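Batton kerb post, folding model
Review by Saodah Wibisono, Fludstead 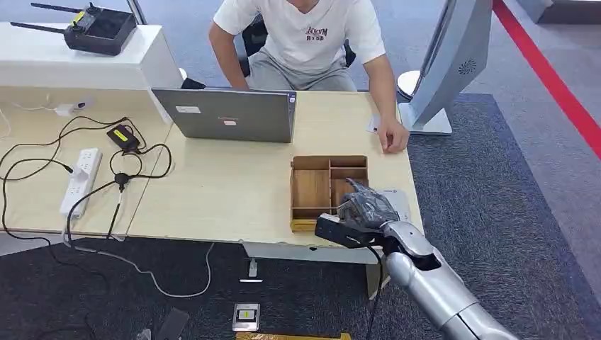
The post is meant to keep cars off the pavement outside shops and flats. It stands 700 mm high, folds flat under a key lock and bolts down at four points. Ours went in during March on Cekcombe Lane, where delivery vans used to mount the kerb most mornings.

Fitting took 2 hours in sound concrete. The lock is stiff but works with gloves on. Folded, the post still sits proud of the slabs, enough to catch a pram wheel -- a fault the older Pangaribuan post doesn't have. The reflective band is too low to be seen from a van cab.

Vans now stop on the road. Scooters still get through. Price paid was £430 for the pair, bolts extra.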